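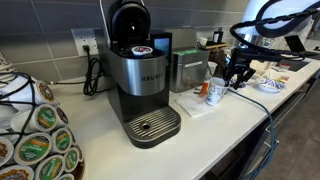

Working Rules for Running an Arm at a Kitchen Counter

These are the steps we follow when a robot arm is set up to work at an ordinary kitchen counter, making coffee or handling cups and pods. They were written for the Ulby test kitchen and are now used at Orklow as well. They apply to teleoperated sessions and to autonomous runs. They don't replace your site's risk assessment or the arm maker's manual. If one of those is stricter than this page, follow the stricter one.

Last revised Dec 16, 2024.

Before you start

You need two people for any session with hot water: an operator and a spotter. The spotter holds the stop button and does nothing else. Labeling, phone calls and taking notes all wait until the arm is parked.

Read the last entry in the session log. If it lists an open fault, close it out before powering the arm.

Step 1. Mark the reach

Move the arm by hand, in free-drive mode, to the farthest point it can get to on each side. Put tape on the floor 14 inches outside that line. People stay behind the tape while the drives are on. If the kitchen is too narrow for this, set a joint limit in the controller until the line fits, then check the limit by jogging into it at the lowest speed.

Remember the space above the counter too. Light fixtures and cabinet doors are easy to miss when you are watching the gripper. Jog the elbow through its full range once with the spotter standing where they can see the ceiling.

Step 2. Set up the counter

A counter that people use has a lot on it, and for most tasks you want it that way. The rule is that everything within reach of the arm is either part of the task or something you can afford to have knocked over.

Take away:

- glass and anything with a blade
- lighters, matches and aerosol cans
- medicine and cleaning products
- open containers of liquid that the task does not call for
- personal phones and laptops

Light paper items such as napkins and paper cups can stay. Keep them off heating surfaces and away from vents. A paper cup slides at a very light touch, so check its position again before each run.

If a screen has to be on the counter, put it past the end of the reach and prop it so it can't fall toward the arm.

Step 3. Route the cables

Power cords for appliances and cables for the arm should not cross. Run appliance cords behind the appliance to the nearest wall outlet and keep the slack there. Run arm cables along the links, with enough loop at each joint for full travel, and tie them down between joints.

Any cable that leaves the gripper and drops past the front of the counter needs a second look. It can hook a drawer handle or a foot. Either tie it back to the arm or tape it down the cabinet face and along the floor to the controller. Then move the wrist through its full rotation and watch the cable the whole time.

Do not plug the arm controller into the same circuit as a coffee maker or kettle. Heating elements draw a lot when they switch on, and a dip in supply can fault the controller in the middle of a move.

Step 4. Prepare the coffee maker

Fill the reservoir by hand, with the arm parked. The arm does not carry water to the machine in any of our tasks.

Check these before you hand over to the arm:

- The machine sits flat and does not rock when you press the lid.
- The drip tray is in place and empty.
- The lid opens and closes without sticking.
- The pod holder is clear, or has an unused pod in it if the task begins with one loaded.

Pod machines have a needle inside the lid or the holder, sometimes both. Nobody reaches into an open pod chamber unless the arm is stopped and the spotter has said so out loud.

Set a force limit for closing the lid. Ours came from testing by hand with a scale, and we add a small margin. If the arm hits the limit before the lid latches, it should back off and wait. Don't raise the limit to get past a sticky lid. Clean the lid.

Step 5. Dry run

Run the whole task once with the coffee maker unplugged. Use the lowest speed setting. Watch for three things in particular: fingers clipping the raised lid, the wrist passing over the open chamber, and a cup being set down half on the tray.

When the dry run is clean, plug the machine in and repeat at the same speed. Raise the speed only after two clean runs in a row, and only by one setting.

Step 6. Hot runs

A cup must be on the tray before a brew can start. Make this a check in the program, and have the spotter confirm it by eye as well.

The arm stays still and clear of the spout while the machine brews. After the last drip, wait 2 minutes before the arm picks up the cup. Filled paper cups are gripped low and lightly, and moved no faster than the lowest setting. We don't lift them over cables, outlets or people.

If coffee spills, stop the arm first. Cut power to the coffee maker at the wall if you can do it without reaching through the spill. Wipe up, check the cable ties and the underside of the gripper, and write it down.

Step 7. Shutting down

Park the arm, drop drive power, then unplug the coffee maker. Take out the used pod by hand. Wipe the fingers with a damp cloth - not a wet one - and let them dry before the next session. Fingers that touch cups people will drink from need food-safe pads, and those are changed on schedule whether they look worn or not.

What to write down

Log every stop, including the ones that seemed unnecessary. Give the run number, the speed setting, what the arm was doing and who pressed the button. Between May and this revision we logged 2,735 runs across both kitchens and 301 stops. Most of the changes on this page came from reading those entries. The cable check in Step 3 used to be one line.

Changes to these rules go through the Stankevičius lab safety desk. Send the log entry along with the change you want, and keep using the current version until you hear back.

Contact: Koltard Robotics Practice Group | © 2024 Koltard | Back to top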